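Ticket: Large prints arriving darker than the proof
Status: Open, then closed, then open again
Product: Plondura print portal (Gridimis uploader)
Opened by: Haris Vidmar
Date: October 8, 2025

Summary
Anything over poster size comes back from the lab looking as though it was taken an hour later in the evening. Small prints from the same file are fine. I've now paid for the same sky three times and would like to stop.

What I expected
Blue, in the places where I left blue.

What I got
The top of the picture is about right. The lower part has gone to ink, and the bit I'd describe as moody on my monitor is, on paper, a power outage.

Steps to reproduce
1. Export from Edura as a TIFF, Adobe RGB, 200 dpi.
2. Upload through Gridimis. Tick "Preserve colour profile".
3. Approve the soft proof, which looks lovely.
4. Wait.
5. Open the tube and swear.

Support reply 1
Asked me to clear my cache. I cleared my cache. The print on the dining table did not change colour.

Support reply 2
Asked for monitor brightness. Mine was at 100 per cent, a setting I'd have defended in court. Turned it down to 50. The proof now looks darker, so it's closer to the print, and I concede the point with poor grace. It accounts for some of the trouble. It doesn't account for the small prints being fine.

Support reply 3
Closed as resolved. Reopened by me four minutes later.

Test log
Test A: same file, small size, matte. Good.
Test B: same file, large size, matte. Dark.
Test C: same file, large size, converted to sRGB before upload. Good!
Test D: repeat of B, in case the lab was having a bad day. Dark. The lab was having the same day.

Probable cause
Files wider than 1,000 mm get sent to the other printer, an elderly thing the lab calls Leclerc. On the way, Gridimis resizes them and drops the embedded profile, whatever you ticked. Leclerc assumes sRGB. The lab tech I finally got on the phone knew all this and sounded surprised that I didn't.

Workaround
1. Convert to sRGB yourself before uploading. Don't rely on the tick box.
2. Lift the shadows slightly for anything large. Matte paper eats them.
3. Light the wall before you judge the print. A cloud picture with a deep blue-black corner needs more lamp than you think, especially if you mostly see it sideways on your way past.

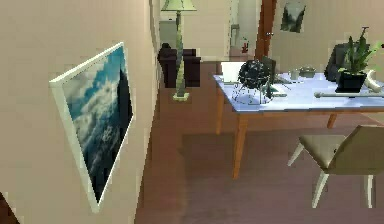 4. Order a test strip from the darkest corner first. It's cheaper than the whole sky.

Still outstanding
The tick box should work or be removed. I've been told a fix is planned for December. They didn't say of which year, so I've asked.

Refund for Test D has been declined on the grounds that I knew what would happen. I'm appealing.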